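第三章　把磨豆机装好、调好，磨出第一杯能喝的

前两章讲的是买什么、放哪儿，这一章开始动手。我用的是 Skallov 的锥刀电动磨豆机，配 Drondus 的电子秤和 Kun 的细嘴壶，这三样我天天用，下面的步骤也是照着它们写的。你手上要是别的牌子，螺丝的位置、按钮的名字会不一样，但顺序基本能照搬。

这份指南最早是写给 Mayu Wada 的。她搬到 Nondthorpe 之后买了跟我一模一样的机器，隔三差五发消息问我“它叫得好奇怪是不是坏了”。问得多了，我干脆写下来，后来越写越长，就成了你现在看到的样子。本章上次修订是2021年11月20日（星期六），主要重写了3.4的校零，旧版那个写法太绕了，我自己回头看都看晕了！

3.1　开箱和清点

1. 把箱子平放在地上再拆。机身比看上去重得多，从立着的箱子里往外拽很容易闪到腰（我闪过）。

2. 先拿出最上面那层纸托，里面有豆仓、豆仓盖、接粉杯和一把小毛刷。毛刷夹在纸托的侧缝里，很多人直接跟包装一起扔掉了，扔之前摸一摸。

3. 双手托住机身底部，往上提。别抓出粉口，那一截是卡上去的，受不住整机的重量。

4. 撕掉机身上的保护膜。底部脚垫上还有四小片透明的，不撕的话机器开起来会在台面上慢慢挪窝。

5. 确认上刀盘在位。拧开豆仓下面的圆环，能看到一个带提手的金属件，轻轻晃一下，应该是紧的。

注：说明书附的零件图是上一代的，图上有一个计时旋钮，新机器没有。别找了，我当时翻箱子翻了半个小时。

注：纸箱建议留一个月。万一要退换，原箱寄回去省事很多，里面那两块泡棉的形状外面配不到。

3.2　摆放和接电

1. 选一块平的、硬的台面。我原先放在一个带轮子的小推车上，磨豆的时候整车都在抖，杯子叮叮当当响得像过火车。后来挪到厨房的固定台面上，安静了一半。

2. 机器背后留出一个手掌的距离。散热口在后面，贴墙放的话，连续磨两三次就能摸到外壳发烫。

3. 上方也要留空。豆仓盖是往上掀的，吊柜太低你就得每次把整台机器拖出来加豆，拖几天就懒得喝了。

4. 机身侧面的开关先拨到关，再插插头。

5. 尽量单独用一个墙插。我家厨房那个插排上还插着烧水壶和烤箱，三样一起开，跳过一次闸。

注意：不要放在灶台旁边。油烟落进豆仓里，会跟豆子的油混成一层黏糊糊的东西，洗起来非常烦人，而且味道会带进咖啡里。

注意：线不要从水槽上方绕过去。听起来像废话，但小厨房里插座常常就在水槽对面，真的会有人这么拉。家里位置实在不够，就换个房间放，我有个朋友放在书桌上，也用得挺好。

3.3　装豆仓

这一步看着最简单，却是我收到提问最多的一步，所以写细一点。

1. 把豆仓底部的闸门推到关的位置。闸门是那片薄薄的推拉片，关上以后从上往下看，孔应该是完全挡住的。

2. 豆仓上有一个小箭头，机身圆环上有一个圆点。让箭头对准圆点，垂直放下去。

3. 顺时针转，直到听见咔的一声。没听到就是没到位，机器不会启动，它里面有一个安全开关，豆仓没扣好就断电。

4. 倒豆之前把闸门打开，空转一秒。声音应该是均匀的嗡嗡声，听到刮擦声就立刻关掉，先去看3.4。

5. 倒入豆子，盖上盖子。

注：Mayu 问过我，为什么她转了半天都没有咔。原因是她把豆仓底下那圈橡胶垫装反了，有棱的一面要朝下。拆下来翻个面就好了。

注：我不喜欢把豆仓装满。豆子在透明豆仓里晒着光，三四天味道就掉下去了。我每次只倒当天要喝的，剩下的封好放柜子里。机器空仓磨少量豆子的时候，最后几颗会在刀盘上跳来跳去，像爆米花，盖着盖子就行，它们总会下去的。

小心：通电的时候不要把手指伸进豆仓，哪怕只是想拨一下卡住的豆子。要拨，先拔插头，然后用筷子。

3.4　校零

校零就是告诉机器“刀盘贴在一起的位置在哪儿”。出厂时校过，但运输路上颠一颠就可能偏。偏了的表现是：你把刻度调到很细，磨出来还是粗的，或者反过来，还没调到底就已经听见金属声。

旧版我写的是让大家先拆圆环再对刻度，有读者来信说拆完装不回去了，对不起！新的写法不用拆。

1. 豆仓里一颗豆子都不要有。先开机空转几秒，把残留的粉甩干净。

2. 把刻度环转到最粗。

3. 开机，让它空转着。一只手扶住机身，另一只手把刻度环往细的方向慢慢转，一格一格来，每格停一下听。

4. 听到极轻的、像指甲刮过信封的那种沙沙声，马上停手，往粗的方向退一格，关机。

5. 看现在刻度环上的指针停在哪里。停在零，就什么都不用做。停在别处，记下它，拔掉插头，进行第六步。

6. 用附带的内六角扳手松开刻度环侧面的小螺丝，半圈就够，别全拧出来。它特别小，掉在地上就是永别。

7. 只转外面那圈印着数字的环，让零对准指针。里面的环不能动，用另一只手按住。

8. 拧紧小螺丝，重新插电，把第二步到第四步再走一遍，确认沙沙声出现在零附近。

小心：第三步要慢。刀盘真正撞在一起会磨损刃口，声音也很吓人。我第一次转得太快，整栋楼的狗都叫了。

注：校零不需要经常做。我搬过一次家，搬完做了一次，平时拆洗刀盘后听一听就够了，声音正常就别折腾它。

注：耳朵不太灵的人可以把手掌贴在机身上，碰刀的时候手上能感觉到一点点发麻的震动。

3.5　设置电子秤

Drondus 这台秤小归小，设置菜单藏得挺深，而且屏幕上全是缩写。我把用得到的挑出来讲。

1. 装电池。正极朝里，装反了屏幕不亮，也不会坏，翻过来就行。

2. 放平，长按左键三秒进菜单。

3. 短按左键翻页，翻到单位那一页，选克。出厂默认是盎司，我第一次没发现，照着数字倒豆子，倒了满满一杯，纳闷这人喝咖啡怎么这么猛。

4. 翻到自动关机那一页，选最长的那档。默认那档太短，冲到一半秤自己睡着了，那种绝望你试一次就懂。

5. 翻到提示音，开不开随你。我关了，早上不想听它滴滴叫。

6. 长按右键保存退出。没有长按就拔电池，前面全白设。

这台秤的上限是2000克，超过会显示一排横线。一般冲一杯远远用不到，但如果你喜欢用厚玻璃的大壶，壶加滤杯加水是会往上走的。我自己那套玻璃壶和陶瓷滤杯空着放上去是494克，写在冰箱贴上了，这样哪天忘了去皮，心里减一下也能补救回来。你也去称一称自己的，记下来，真的用得着。

注意：不要把刚离火的壶直接搁在秤面上。热气会让读数慢慢飘，飘得你怀疑人生，垫一块薄毛巾或者杯垫再去皮就好了。

注意：秤不防水，背面那条缝尤其不防。洒了水先翻过来倒扣在干布上，晾一夜，不要用吹风机的热风去吹。

3.6　第一次磨豆

新机器的刀盘上有一层薄薄的防锈油，头几次磨出来的粉不要喝。

1. 准备一小把不心疼的豆子。过期的、烤糊的、超市打折的都行。千万别拿好豆子开机，我拿过一包很贵的，后来心疼了一个礼拜。

2. 刻度调到中间。

3. 磨掉一半，把粉倒掉，用毛刷扫一扫出粉口。

4. 剩下的一半磨完，凑近闻一下。闻到的是咖啡味就可以了，还有机油味就再来一把。

5. 把刀盘周围用干布擦一圈。不要用水。

然后就可以来真的了。

6. 秤上放接粉杯，按右键去皮，倒豆子进去，称出12克。这是一人份，口味重的自己加。

7. 在豆子上滴一滴水，晃一晃。是的，一滴，用勺子柄蘸一下就行。它能压住静电，不然细粉会飞得台面上到处都是，还会粘在出粉口上刮都刮不下来。

8. 倒进豆仓，盖盖，接粉杯放回出粉口下面，开机。

9. 声音从闷变脆的时候就是磨完了，再等两秒，关。

10. 拍一拍机身侧面，把挂在通道里的粉震下来。轻轻拍就好，像拍西瓜那样。

注：第七步的一滴水，有人很介意，说会生锈。我这么用了很久，刀盘拆下来是亮的。前提是真的只有一滴，有一回我手抖倒了小半勺，粉直接在通道里糊成了泥，拆了一个晚上。

小心：接粉杯没放好就开机，粉会喷在你肚子上。穿白衣服的日子请多看一眼。

3.7　找到自己的刻度

刻度上印着数字，但是那些数字在别人的机器上不代表同样的粗细，连我和 Mayu 两台同型号的都差着两格。所以别问我“你用几”，我告诉你也没用，老老实实试一遍更快。

先从中间那一格开始，冲一杯，喝一口，然后看下面。

如果又酸又薄，喝完舌头两边紧紧的，说明太粗，往细调一格。

如果又苦又涩，喝完嘴里发干，像含过茶叶梗，说明太细，往粗调两格。为什么这边是两格？细的那一头每格的变化更明显，回头多退一点，再慢慢往前找，省豆子。

如果又酸又苦，多半不是刻度的问题，看看水有没有均匀浇到粉上，或者豆子是不是放太久了。

如果什么味道都没有，像在喝洗杯子的水，先检查秤的单位，回3.5第三步。（不要笑，真的有三个人给我写过信，都是这个。）

注：往细的方向调刻度时，要么豆仓是空的，要么机器正在转。刀盘中间夹着豆子硬往里拧，会把刻度环的塑料齿拧滑。往粗调就没有这个问题。

注：换刻度之后的第一小撮粉里混着上一档的残粉，讲究的人会扔掉。我有时候扔有时候不扔，看那天起得早不早。

注：换豆子要重新找。浅烘的硬，通常要再细一点，深烘的脆，一碰就碎，要粗一点。我在一个小本子上记每包豆子的刻度，豆子喝完就划掉，回购的时候翻出来直接用。本子封面上全是咖啡渍，字也丑，但比任何 app 都好使。

3.8　水壶

Kun 的细嘴壶不需要装什么，但有几件小事值得说。

1. 第一次用，装满水烧开，倒掉，再来一次。新壶有一股金属味，两次之后就没了。

2. 底座上的温度按键，长按是切换华氏和摄氏，短按才是加减。我把自己切到华氏过，然后对着屏幕上的数字发了好一会儿呆。

3. 水不要超过壶内的最高线。细嘴壶装太满，水一滚就从壶嘴往外吐，一吐就吐在底座上。

4. 用完把剩水倒掉，盖子敞着晾。

关于水：我家的水硬，烧几次壶底就一圈白。柠檬酸粉一小勺，加半壶水烧开，放凉，倒掉，冲两遍，干净得像新的。别用钢丝球，刮花了下次垢挂得更牢。

水温我一般浅烘用刚开的，深烘晾两分钟。要是你的壶不带温度显示，掀开盖子数到六十再倒，差不了多少。

小心：壶嘴的蒸汽比水烫得更狠。提壶的时候手从把手后面过去，别横着越过壶嘴去拿滤纸，我手腕上有一小块印子就是这么来的。

3.9　日常清洁

我把清洁分成三种，每天的、每周的、想起来才做的。

每天：磨完用毛刷扫出粉口，接粉杯倒扣过来磕两下。就这样，十秒钟。接粉杯里那层细粉不用洗，洗了反而要等它干透，里面带潮气，下次粉会结块。

每周：

1. 拔插头。（每次都要，养成习惯。）

2. 关闸门，逆时针转下豆仓，把里面剩的豆子倒出来。

3. 豆仓用温水加一点点洗洁精洗，海绵用软的那一面。冲净，倒扣晾干，完全干了再装回去。

4. 拎住上刀盘的提手，逆时针转一下，提出来。

5. 用毛刷把上下两片刀盘刷一遍，缝里的油粉用牙签挑。木牙签，不要用针。

6. 小吸尘器对着刀腔吸几秒。没有吸尘器就把机身倾斜着拍，底下铺张报纸。

7. 上刀盘对准缺口放回去，顺时针转到底。再把豆仓装上，咔。

想起来才做：检查脚垫有没有松，检查电源线有没有被柜门夹出印子，还有擦一擦机器底下那块台面。上次我抬起来一看，下面的咖啡粉够冲一杯了。

注意：刀盘绝对不能泡水，也不能进洗碗机。它是钢的，但不是洗碗机那种环境能对付的钢，出来就是一层黄。已经沾了水就马上擦干，再用一小把废豆子磨过去，让豆油带一层上去。

注意：市面上有卖清洁颗粒的，像小药片一样丢进去磨。可以用，但磨完一定要再用废豆子过一遍，不然第一杯会有一股说不清的面粉味。

刀盘寿命：我给自己定的是磨满4000杯换一副。这个数没什么科学根据，就是我按自己的喝法估出来方便记的。更靠谱的判断是看粉，同样的刻度，粉里的粉尘越来越多，杯底总是有泥，怎么调都又涩又闷，那就该换了。

3.10　常见毛病

按下开关没反应。先看豆仓有没有咔到位，再看插座有没有电。还不行就等二十分钟，它可能是过热保护跳了，凉了会自己恢复。

有声音不出粉。闸门没开，或者出粉口堵了。拔插头，用毛刷柄从下往上捅一捅。上面说的一滴水变成一勺水的，也是这个症状。

声音突然变得很尖。立刻关机！多半是豆子里混了小石子。拔插头，倒出豆子，提出上刀盘，把石子拣出来，看看刃口有没有缺。我碰到过一次，石子和豆子几乎一个颜色，所以现在倒豆子前我都会摊在盘子里扫一眼。

粉飞得到处都是。天气干，静电大。试试那滴水，或者磨完等半分钟再抽接粉杯。冬天开着暖气的时候特别明显，十一月以后我桌上常备一块湿抹布。

粉粗细不匀。看上刀盘有没有转到底，再看橡胶垫。都没问题，重新校零。

机器走路。脚垫上的膜没撕，回3.1第四步。

秤的数字一直跳。旁边有风扇或者空调在吹，挪一下。电量低也会跳，换电池。

有焦味。如果是第一次用，是防锈油，正常，磨两把就散了。用了一阵子突然出现的，停下来，拔掉，联系卖家，别自己拆电机，那一层壳打开就不保修了。

邻居敲墙。这个我没有好办法。我在机器下面垫了一块旧的瑜伽垫，剪成刚好的大小，声音是小了一些，早上七点之前我还是改喝速溶。

3.11　给赶时间的人

如果你是从目录直接跳过来的，最短的流程在这里，贴在柜门上就能用。

1. 秤上去皮，称豆。
2. 一滴水，晃。
3. 倒进豆仓，盖盖，放好接粉杯。
4. 开机，听声音变脆，再等两秒，关。
5. 拍侧面，取杯，冲。
6. 毛刷扫出粉口。

熟了以后从起床到喝上，也就是洗把脸的工夫。我现在是先把水烧上，再称豆，磨完水刚好开，中间还能把猫喂了。滤纸要提前折好放在滤杯里，这一步我写在冲煮那一章了，那边还讲了闷蒸要多久、水流怎么绕，磨的部分到这里差不多够用。

还有一件容易漏的，杯子要先温一下。往要用的杯子里倒一点热水，放着，等咖啡冲好了再倒掉。冬天差别很大，冷杯子一碰，香气去掉一半。厚壁的杯子要多放一会儿，薄的晃一圈就行，双层的其实可以不温，但我手痒还是会温。

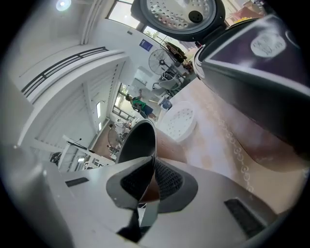 温杯的那点水别倒回壶里，浇花或者拿去泡抹布都行。杯子倒空以后甩一甩，杯底留一点水珠没关系，接着就可以把咖啡倒进去了。喝的时候先等它凉一小会儿，刻度调得对不对，半温的时候喝得最清楚，太烫只能尝出烫来。喝完顺手在本子上写一句，哪怕只写“偏酸，明天细一格”，第二天早上迷迷糊糊的时候你会很感谢自己。下一章讲滤杯和滤纸，先把家里有的滤纸都翻出来，看看是锥形的还是扇形的。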